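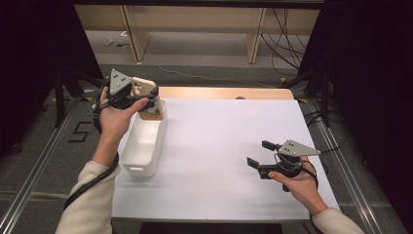 I bought the Junwood folding desk in September, when I started to work from home three days a week, and I have used it every working day after that. My old table was the kitchen table, and my back was not happy with it. The Junwood has a white top, and a white top shows every pencil line, so I keep a big sheet of white paper over the middle and change it when it becomes dirty. My small things go in a white plastic storage bin with a rectangular cutout for a handle, the kind that can stand upright on the desk. The phone case goes in there too when I clean the phone. With the bin on the left side I still have enough place for my drawings, and this was my first worry when I read the measurements.

The desk is 111 centimeters wide and 52 centimeters deep. I paid 170 euros in the Nedelcu shop, with delivery included. The same shop also sells the Ruvetti desk for 226 euros, and I tried both before I decided. The Ruvetti has a drawer and a nicer edge, but it doesn't fold, and in my apartment the desk must disappear when guests sleep over.

**Assembly**

It is not difficult, but the instruction sheet is poor. Step four shows the leg brace from the wrong side, and I put it on backwards the first time. My neighbor Oana Nistor bought the same desk one month before me and she made the same mistake, so I think the fault is in the drawing. You need a cross screwdriver, which is not in the box. The hex key is in the box, and it is a good one.
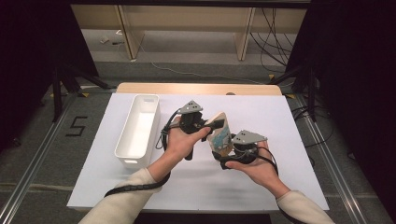 When the braces are on the correct side, the legs lock with a clear click. To fold the desk you press two buttons under the top at the same time. In the first weeks the buttons were hard and I had to use my thumbs with force. Now they are easier.

**Daily use**

The desk is stable for writing and for a laptop. If I type fast, a full glass of water moves a little, but it does not spill. With a heavy monitor I would be less sure. My colleague Akihiko Amano clamped a Zavolier monitor arm on his, and he says the back edge has a small mark from the clamp now. He put a piece of cork under it and the mark did not get bigger.

The surface is my favorite part. It is smooth, but a sheet of paper does not slide away when I draw on it. Coffee comes off with a damp cloth, also when I forget it until the evening. Blue ballpoint does not come off completely. I tried soap, then alcohol, and there is still a pale line near the front.

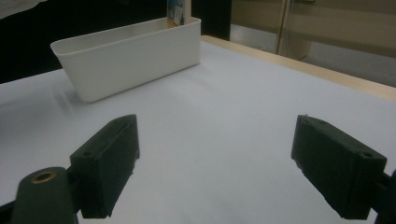
The feet are less good. They have thin felt pads, and one fell off in the second week. I wrote to the shop on a Tuesday and they sent me a new set for free, but the new ones are the same type. I bought thicker pads myself and had no more problems.

**Who should buy it**

If you have a room only for work, I would pay more and take the Ruvetti, mostly for the drawer. For a small apartment I recommend the Junwood. Please measure the place where it will stand when it is folded, as the legs add a few centimeters that the box does not mention. Mine goes behind the bedroom door, and the door still opens almost completely.

I give it four stars from five. The missing star is for the instruction sheet and the felt pads.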